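Koster Hand Gripper - Club Kit

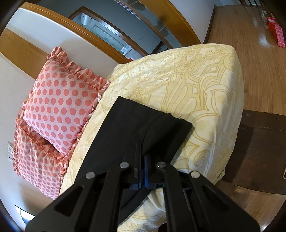 The Koster on laundry duty, with its blue jaws on a folded black garment.

I run the Indlow robotics club with Georges Smadi, and we get asked for our gripper parts list so often that I finally gave it a page. So, hello! This is the Koster, the hand-held gripper our students build in their first term and then use for the home chores project.

You hold it, you squeeze, and the linkage closes the jaws in the middle. The students take it home and record themselves doing small jobs with it - folding, picking up, putting away. Back at the club they use those recordings to teach our arm, Brindach, to do the same jobs (or to make a decent attempt, anyway).

What comes in the kit

Black finger linkages, left and right
Silver pivot pins, plus a few spares in a bag
Blue center jaw set
Handle, trigger and return spring
Camera bracket (camera not included)
Printed build guide, 60 pages, mostly drawings

The kit is $147. If you want the jaws already fitted and lined up it's $154, and I'd spend the extra if your group is under twelve or so. Lining up the jaws is the one step where I've seen real tears, and a couple of them were mine.

How it does with cloth

Cloth is why we changed the jaws. The old ones were smooth and slid right off anything thin, so Hilde Geerts, who was one of our students back then, drew up a new set with small upright plates. They bite down and hold a fold nicely. Dark T-shirts and sweatpants are my favorite thing to start kids on. Socks are harder than you'd think, and fitted sheets I'm leaving to braver clubs.

A few tips from our group:

Pinch near a seam if you can find one.
Press down a little before you squeeze, especially on a soft bed or duvet.
Go slower than feels normal. Everybody rushes the first ten tries.
Check the pins once a week. They do work loose, and a dab of thread glue fixes it.

Our students have sent in 3685 recordings so far this school year, bedrooms and kitchens mostly, and I love how different they all are! Patterned bedding, plain bedding, bright rooms, dim rooms. We ask them to leave the room the way it is and just get on with the job.

Does it fit other arms?

The jaw set bolts straight onto a Hondberg wrist plate. For anything else you'll need the adapter, and Georges can tell you which one if you send him the bolt spacing. Please measure it twice - he will ask.

Ordering

Kits go out in small batches. The next one ships in January, and orders for it close at the end of December. Clubs and schools can pay by invoice. Write to us through the contact form with your group's name, how many kits you want, and whether you'd like the jaws fitted.

Page updated 13 December 2023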